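An afternoon at the Trostine housewares fair

7th October
By Aleksandra Grabowska

14 shares | 6 comments

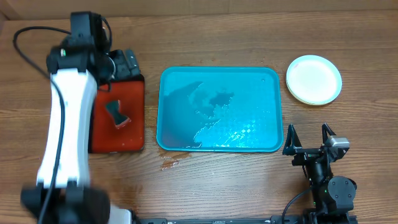

I went to Trostine for the sinks and stayed for the small things. The fair is held in the old seed warehouse behind the station, and for two days it fills up with people who make, sell or store items for kitchens. Most of them deal in trays, basins, racks, brushes and cloths. If you want ovens, go somewhere else.

Admission was free if you had registered online and $9 at the door. I had not registered. The woman on the desk gave me a paper wristband and a floor plan with the exits marked wrong, which someone had fixed in pen.

The hand-washing section was at the back, past the cutlery. I had come to look at it for a practical reason. Our kitchen has one narrow sink and no dishwasher, and we have been washing up in a plastic tub on the table for most of a year. The people at Fasanent had several tables going with shallow trays of water, plates and sponges, and you could stand there as long as you liked.

The big turquoise tray was the piece I kept going back to. It is a rounded rectangle with a raised rim, and they had only a shallow layer of water in it. I had always filled our tub nearly to the top. The man at the stand told me that a shallow tray needs changing more often but you use less overall, and you don't soak your sleeves. I tried it at home that evening with a roasting pan and he was right about the sleeves.

Next to it they keep a small orange-red tray just for the sponge. I had never thought to give the sponge its own place. Ours lives in the bottom of the tub or falls behind the faucet. The sponge on the tray was the ordinary sort with a dark green scouring side, pinched in at the waist so you can grip it. You can buy the same shape at any supermarket.

Clean plates go off to the other side, away from the sponge. The ones on show had a pale mint tint at the rim and I asked if they were for sale. They were not. I asked at two other stands and got the same answer, so if anybody reading knows where to find them, please leave a comment.

The tables are wood with a brown grain, and they do get splashed. There was a patch of water below the turquoise tray when I was there. I asked Jarosław Sikora about this, as he runs the stand and the business next to it, which is called simply Sikora and sells table oils and waxes. His view is that a wooden table can take water for a few minutes and should not be asked to take it overnight. He wipes along the grain with a cotton cloth and oils twice a year, once in spring and once in December before the holidays. He doesn't like varnish. He said so several times.

I bought a tin of the oil. It smells of walnuts and the lid is hard to get off.

After that I walked through the rest of the hall. Ketura had the largest stand, with drying racks stacked almost to the rafters. Their catalog lists 798 items and they hand it out in a bag that is too small for it. The folding racks were good. The hinge is stiff in the right way and the feet have some grip to them. The wall racks need four screws each and I rent, so I didn't spend long there.

Brushes were in the side room. I learned that a stiff brush wears out sooner if you leave it bristles down, and that the wooden-backed kind should dry on its side. One stand had a bin of seconds with crooked handles and I took two. The handles don't bother me.

There was a talk at 2 on washing up in small apartments. The room had chairs for perhaps half the people who came. The speaker covered the order of things, glasses first and pans last, and then spent a long time on drying. Her main point was that most households have enough room to wash and too little room to put things down afterward. She suggested clearing a space for clean dishes before running any water. She also said to scrape plates properly, and there was a short argument from the second row about whether you need to scrape if you have a strainer. It did not get settled before the next speaker needed the microphone.

Food was poor. The cafe had run out of soup by one, and the sandwiches were egg or egg. Bring something with you. There is a bench outside by the loading doors where the sun comes in – I ate there and read the Ketura catalog.

A few practical notes for anyone going next year. The bus from the station is every half hour and stops across the road, but it's only a short walk and I would do that instead. Parking is $2 an hour in the lot next door. The organizers say there is space for 400 cars, though a good part of it was taken up by delivery vans. Most stands take cards. The brush people were cash only. The coat check closes before the hall does, so pick up your coat early.

I came home with the oil, two crooked brushes, a red tray that is a bit bigger than the one at the stand, and the catalog. I left without a big tray. The turquoise one would fit our table with room for plates on one side, but it wouldn't fit any cupboard we have, and it would have to stand on end behind the door. I've measured twice. There is a gap beside the fridge that might do if I move the broom.

The sponge has been on its own tray for three evenings now. The tray needs a rinse every night or it gets a film on it.

6 comments

Related
Oiling a kitchen table: what I use and how often
Folding racks compared
Washing up without a dishwasher, one year on
Trostine on foot from the station

Recent
A better place for the broom
Cotton cloths or paper towels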